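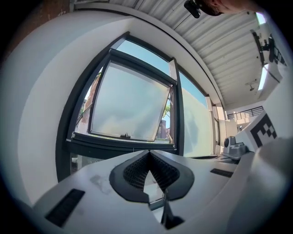 Janela basculante aberta, com vidro fosco e puxador na travessa inferior.

Conservação de janelas basculantes em salas de uso comum

Recomendações do serviço de manutenção do edifício Closberg
Atualizado em 15 de julho

As janelas com folha basculante devem ser abertas pelo puxador, com movimento contínuo e sem torção. Não se apoia o peso do corpo sobre a folha nem se penduram objetos na travessa. Antes de a fechar, convém verificar se há folhas de árvore, insetos ou areia junto à vedação.

Vidro fosco. A superfície translúcida retém gordura com facilidade e as marcas de dedos só se notam a certas horas do dia. Recomenda-se água morna com detergente neutro, na proporção de 5 ml por litro, aplicada com pano de microfibra bem torcido. Evitem-se lâminas, esponjas abrasivas e produtos à base de amoníaco. A secagem faz-se de cima para baixo, com um segundo pano.

Caixilhos escuros. O pó fica mais visível nestes perfis e acumula-se nos cantos inferiores. Passa-se primeiro um pincel macio e seco; o pano húmido vem depois. As borrachas de vedação limpam-se apenas com água e recebem uma camada fina de silicone em maio, antes do tempo quente.

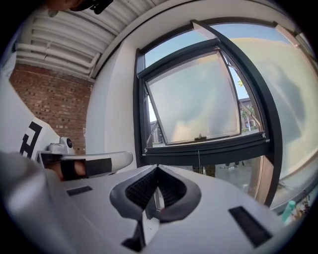
Nas salas com parede de tijolo à vista, a limpeza deve ser feita a seco, com escova de cerdas macias ou aspirador com bocal próprio. A água em excesso penetra nas juntas e pode deixar manchas esbranquiçadas. Os avisos em papel fixam-se com massa adesiva removível, nunca com fita de dupla face, que arranca a superfície do tijolo quando retirada.

Tetos de chapa ondulada e tubagens aparentes limpam-se 2 vezes por ano, com espanador de cabo extensível. O trabalho começa pelo teto e termina no peitoril. Nas paredes lisas pintadas de branco, experimente-se sempre o produto numa zona pouco visível e aguardem-se 16 horas antes de prosseguir.

Qualquer folga na dobradiça superior deve ser comunicada a Sivaprasad Shenoy, na sala 118, com indicação do piso e da janela em causa. Até à reparação, a folha permanece fechada.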